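April 17, 2024

Back on the grippers again. I had hoped to be done with this by January and here we are.

Groltska sent the second set of fingers last week, with a letter that used the word "universal" on both sides of the page. I have a low opinion of that word. A finger that claims to pick up anything usually picks up the thing in the brochure and then sulks. Still, I said I'd give both sets a fair run on the pair of arms, same controller, same speed, and write down what I saw instead of what I expected. So that was today.

Started slow. Tape on the cables so they'd stay in one bunch, controller restarted 2 times before it would talk to both arms, wrist cameras up after a while. The head camera was fine from the start, as always, which makes me wonder why we spend so much money on the other ones. Tomatoes and odd hardware to work with, the long fingers nearly shut on the left side, the right one open. Kumulwood's test sheet wants you to begin every session with both arms over the bare part of the mat, so I did that, grumbling.

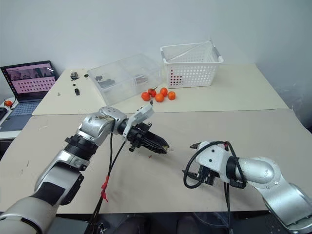
Ngaio Hollis thinks I'm measuring the wrong thing entirely. Fingers don't matter half as much as I believe, she told me over the phone, and if I gave her the worst pair in the building and a controller with decent force limits she would out-grasp me by lunch. She also said that a score for picking things up is close to useless, and that I should score handing them over, because that's where a bad setup shows itself. I said the test sheet doesn't have a column for that. Draw one, she said.

I drew one. I'm still not sold on her theory about the controller. We had the Pirihi controller on these same arms over the winter, and its force limits were lovely on paper, and it crushed fruit anyway. But she's right that a pick on its own flatters everybody. You close on a thing, you lift, you tick the box. Handing over means the second arm has to find what the first one is holding, with the first one in the way of its view, and most of the thing hidden.

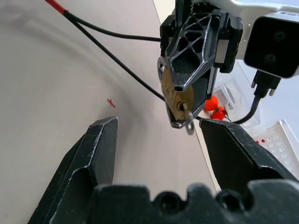
My real complaint is with the lattice fingers. The selling point is that the cutouts let them give a little and wrap around a shape, and I can believe that for something soft. For a hard lump I don't see what the give buys you. With the padlock they cover a good part of the body, and the key is sticking out of it down at the bottom, so you have a heavy piece with a delicate piece attached and a gripper that hides half of what the other arm needs to see. The wrist view does show the key, I'll grant it that. Whether the software can make anything of it is another question, and my money is on no. The solid fingers look worse, all scuffed along the tips, but I know where their edges are, and so does the controller. I trust a scuffed tip more than I trust a letter.

Groltska's letter says 262 cycles without adjustment. Cycles of what? Picking up a foam block, I bet. I wrote back and asked. I also asked if the 100 percent on page 2 is a measured number or a mood.

After the break I went on to smaller stuff. This is where I expected the narrow tips to earn their keep, and I made myself keep the speed where it was, even though every part of me wanted to slow it down. Haltley published their small-object results at a crawl and I complained about it for a month, so I can't very well do the same thing.

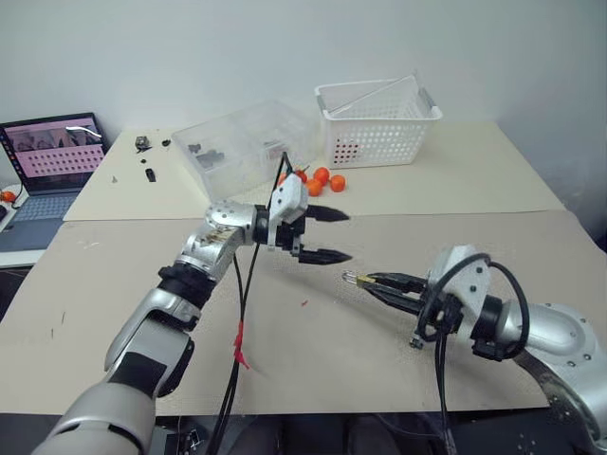 Right arm closed on the small gold-and-silver piece, left gripper open and waiting.

Scores are in the other notebook, with Ngaio's column added in pencil. I haven't totaled them and I don't plan to tonight. One day on one table with one person pressing the button isn't a comparison, whatever Kumulwood wants to call it. I'd like to swap the fingers left to right and run the whole thing again before I say a word to anyone, in case it's the arm I dislike and the fingers are innocent.

Need to order more red tape. Also ask Ngaio which force limits she meant, because she gave me a number and I wrote it on my hand and then washed it.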